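Home Reviews Storage Workroom Supplies Contact

Equipment Review: Compartment Box with Hinged Lid, Smoke Tint
Prepared for the Ralthorpe workroom by Helmut Hollmann

The box reviewed is the smoke-tinted organiser supplied by Dostamura under stock code 802. It was assessed for the storage of small fittings at shared benches.

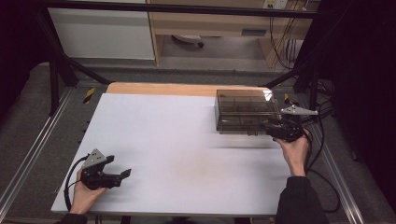
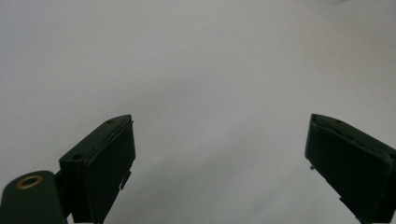
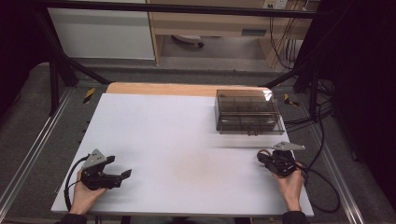
SMALL PARTS STORAGE

The organiser is a transparent plastic box in a smoky brown colour, divided into small compartments by thin internal walls. The tint is light enough that the grid can be made out with the lid closed, although staff sorting washers of similar size will still need to open it. On a white benchtop the darker plastic is easily found. The lid does catch overhead light at some angles, and labels are best applied to the front.

Dostamura's catalogue offers the box in two depths. The shallower version was chosen for Ralthorpe and is adequate for screws, grommets and cable ends. Items longer than a compartment must be stored elsewhere.

The hinged lid is preferred to the lift-off lid of the Rieger tray previously in use, which was frequently mislaid. The latch at the front edge is small. Three members of staff found it stiff during the first week and two asked for a larger tab – a reasonable request where gloves are worn.

Cleaning is straightforward. A damp cloth and mild detergent are sufficient, and solvents should be avoided as they may cloud the plastic. Compartment corners collect dust and require a soft brush.

The Bisik organiser remains the better choice for heavy fasteners, owing to its thicker walls. For light fittings at a fixed bench, the Dostamura box is recommended. Orders for the coming year should reach the supplies office by the end of April.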